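Chapter 7
Keeping the Clients You Already Have

After reading this chapter you should be able to:
explain why clients leave a financial adviser even when their investments do well
plan a simple yearly calendar of contact
write a review letter that a client can understand on first reading
calculate a retention rate

7.1 The quiet client

Most books on advisory practice give many pages to finding new clients and very few to the clients who are already on the list. In this chapter we turn to the second group.

Consider the firm Tarawneh, a small advisory office which we will follow until the end of Part Two. At the start of its business year the firm served 596 households. During the year it won many new ones, and the partners were satisfied with the growth. When they looked more closely, they found that 70 of the original households had left. Very few of them had made a complaint. They had simply moved their accounts, and in most cases the firm learned of it from a transfer form.

We call such a person a quiet client. The quiet client does not telephone, does not come to the seminar, and answers the yearly letter with one line or with no line at all. It is easy to believe that this client is content. Sometimes it is true -- but the adviser has no evidence for it. 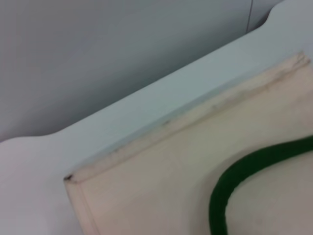 The partners then wrote to the households which had left and asked for their reasons. The answers were not mainly about returns or fees. The most common answer was that the client did not know what the adviser was doing between one meeting and the next. A second group said that they had received too many messages, and that none of these messages concerned their own situation.

These two answers seem to be opposite, but they describe the same weakness. The contact was not planned with a particular person in mind. A general market newsletter, sent every month to everybody, can be too much and too little at the same time.

7.2 Measuring retention

The retention rate is the share of clients present at the start of a period who are still clients at its end. New clients are left out of the calculation. For Tarawneh we take 596, subtract 70, and divide the result by 596. This gives 88.3 percent.

Please note that the rate counts households and says nothing of their size. In Section 7.4 we compare Tarawneh with a larger firm, Cesus, which has 1713 households and calculates its rate by assets. You will see that the 2 methods can lead to different decisions.

Before you continue

Think of a service for which you pay every year, for example insurance or a bank account. When did the company last write to you about something that concerned only you? Write down your answer in a few sentences and keep it -- you will need it for Exercise 3.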